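Home Makers Repairs Shop About Contact

The table with the gold veins

The table is the first thing. Dark, marble-patterned, thin gold lines running through it and paler ones too. Visitors to the Hatport workroom tend to stroke it before saying hello.

"People think it's precious," says the owner of Gretel, the small lamp repair business that moved in last August. "It gets screws dropped on it all day. It's fine."

She asked not to be named, the work is the work, she says. Two days a week at the table, the rest on the road collecting. Desk lamps mostly. "Goosenecks. Everyone's got one that droops." 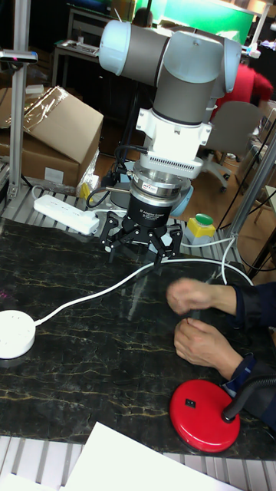 By the Hatport editor, Makers pages
Tuesday, June 20, 2023

The red lamp lives at the corner, round base, little black rocker switch. Does she like it? "Love it. Red base, you can find it in a mess." And the white round socket hub on the other side? "Cables are my whole life. I've stopped fighting them. One goes right accross the table and I work round it."

She has mended 400 lamps so far. Keeps a notebook. Most common fault is the switch, then the flex where it goes into the base. "Four screws, take the bottom off, have a look. Unplug it first! I do say that to everyone."

What does she charge? Depends. Parts come from Tan, the shop on the hill, shades from Grirkska when they've got any. "They never have any in green. I've asked."

Any plans? A longer table, maybe. Same pattern if she can get it. More sockets along the back. Then the phone went and she had to take it, a customer with a standard lamp and no car.

Comments (2)

mothandbulb: she did my nans bedside lamp, good as new, very fair price

Pell_44: Is the workroom open saturdays? Cant find the hours anywere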